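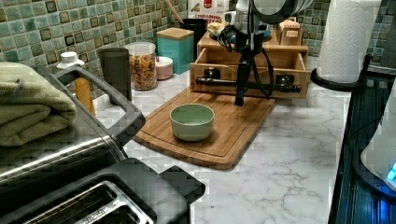 Kitchen Corner: The Great Lunch Swap

Hello again, neighbors! If you missed the last newsletter, I used this spot to whine about my lunches. I work from the dining table four days a week, and by April I was eating the same turkey sandwich standing up at the sink, every single day, with my phone in the other hand. So sad! I asked if anybody on the Bivville side of the creek wanted to trade, and boy, did you answer.

So the Lunch Swap is now a thing. It works like this: you make a double batch of whatever you were going to make anyway, and you leave half in the cooler on your swap partner's porch before noon. The next week they do the same for you. No money, no fancy containers, and please no apologizing for your cooking (Dirceu Bezerra, I am looking at you, your bean soup was wonderful and I had it for supper too).

My first partner was Érica Marinho over on Barros Street. She brought me a cold rice salad with lime and green onion and a jar of pickled carrots that I finished before I even sat down. I gave her my mother's chicken pie, minus one corner that I had to "test." We've kept going all summer and I haven't bought sliced turkey since June.

Now, some housekeeping. Please put your name on the lid! We have two blue-lidded tubs sitting at Dalva Brito's house that belong to somebody, and she would like her shelf back. Masking tape and a pen will do the job. Also, tell your partner up front about allergies and about things you just can't stand. I can't do olives. I've tried, I've really tried.

A lot of you asked what to make when you've run out of ideas, and my answer is always a picky plate. That's what we called it growing up, anyway. It's bits and pieces, whatever needs using up, and you eat it with your fingers. Thaís Mendonça does one with boiled eggs, crackers and cold potatoes, and her husband Anderson says it's the only lunch he's never complained about. Use a nice colorful plate and it feels like a party, even on a Tuesday.
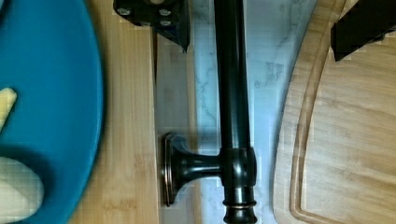

Finger food on a big blue plate.

We have room for more swappers this fall, especially anyone up by the Denitz end, where poor Anderson has been driving his soup across town. If you're a vegetarian, even better, we have two people waiting for a match. Drop a note in the box at 352 Barros Street or catch me when I'm out walking the dog. I'll pair people up over the weekend and call you with your partner's name and porch.

Next time: freezer soups, and Dalva's promised me her cornbread recipe. She's promised before, but I have it in writing now!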